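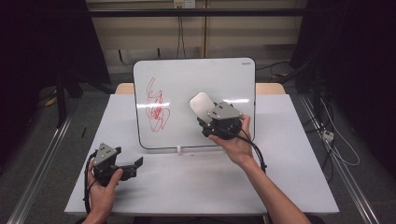 Kai-wen Tse wrote in to ask how two people who live 866 miles apart are supposed to have a proper argument, seeing as every time she and her boyfriend try it over text they end up madder than when they started, and when they try it over video one of them always has to leave for work.

I read that message twice because I could have written it myself a few years back. My husband and I spent our first 14 months in different cities (I was in Skindwood, he was out in Galtari for a job he didn't even like), and we were terrible at fighting. We were very good at good-night messages and silly voice notes! But the minute something was wrong, we both went stiff and polite, and then three days later one of us would blow up over a late reply.

So this page is my long answer to Kai-wen, and to anyone else who is in the same boat. It's how we learned to have a hard talk over the phone, step by step, with the bits we got wrong left in.

Before you start: pick the right kind of call

Don't do it by text. I know it feels safer, and you can edit yourself, and you don't have to hear the other person sigh. But a text has no tone at all, and when you're already hurt you will read every single message in the worst voice you can imagine. If something upsetting comes up while you're typing, send one line that says you want to talk about it properly and then stop typing.

Voice or video is up to the two of you. We liked voice for the hard ones. On video I kept looking at my own face in the corner and wondering whether I looked cross, and he kept thinking I was looking away from him on purpose. Other couples I know can't stand not seeing each other. Try both when nothing is wrong and see which one leaves you feeling closer.

Step 1. Ask for the talk, and say what it's about

"We need to talk" is a dreadful thing to get at lunchtime from someone you can't see until the end of the month. Say the subject and say how big it is. Something like: "I'd like to talk about the visit in January. I'm a bit hurt about it, but we're okay. Can we do tonight?"

That "we're okay" does a great deal of work if it's true. Put it in whenever you can.

Step 2. Agree on a start and a finish

If you're in different time zones, somebody is always going to be tired. We tried to take turns being the tired one, so it wasn't always him sitting up past midnight while I was fresh from my dinner. Write it on the calendar if you have to. It feels silly for the first few times and then it doesn't.

Set a finish, too. An hour was plenty for us. If you haven't sorted it by then, say when you'll pick it up again, and please do pick it up again. I was bad at this. I would say "let's talk tomorrow" and then be so relieved in the morning that everything seemed fine that I'd let it go, and of course it wasn't fine, it was just morning.

Step 3. Jot down your one thing

Get a scrap of paper and write down the one thing you most want the other person to understand. One! Mine usually started out as a page and a half, going all the way back to something his sister said at a barbecue, and I'd have to go through it crossing things out until I got to the sore spot. Most of the time it was some version of "I felt like an afterthought."

Keep the paper by you on the call. When you hear yourself wandering off toward the barbecue, look down at it.

Step 4. Take turns, and leave a gap

One person talks, and the other one listens and then says back what they heard before answering. So: "You felt left out when I made plans with my friends on the same weekend you were coming." Then you wait to hear whether you got it right. If you didn't, try again. It's slow going and a little awkward, and I still do it now that we share a kitchen.

Leave a breath after the other person stops, as well. There's often a small lag on a long call, and we wasted whole evenings talking over each other and each thinking the other was being rude.

Step 5. If you need to stop, say for how long

Hanging up on someone who lives down the street is bad enough. Hanging up on someone who can't come and knock on your door is awful. If you feel yourself heating up, say, "I need twenty minutes and then I'll call you back," and be the one who calls. Go wash a dish or walk to the corner. Don't spend the time working up your closing speech (I say this as someone with a real gift for closing speeches).

Step 6. Finish with something ordinary

When we first started doing this we'd get through the hard part, say good night, and lie there feeling scraped out. Then one night, quite by accident, he stayed on the line and told me about a pigeon that had got into his office, and I laughed until I hiccuped, and I slept like a baby. After that we always kept ten minutes at the end for nonsense. Read each other the menu from a takeout place. Put on the same show and press play together.

If the same fight keeps coming back

Then it may be about the distance itself, and the late replies and missed calls are just where it leaks out. Sit down together, on a good day, and talk about when the gap might close. You don't need a moving date. You do need to know that you're both hoping for the same thing.

Zdislava Skála asked under my last page what to do when only one of you wants to talk things through. I'd start with Step 1 and Step 6 and leave the rest alone for a while. A short talk with a kind ending can make the next one easier to say yes to.

Kai-wen, do write back and let me know how you two get on.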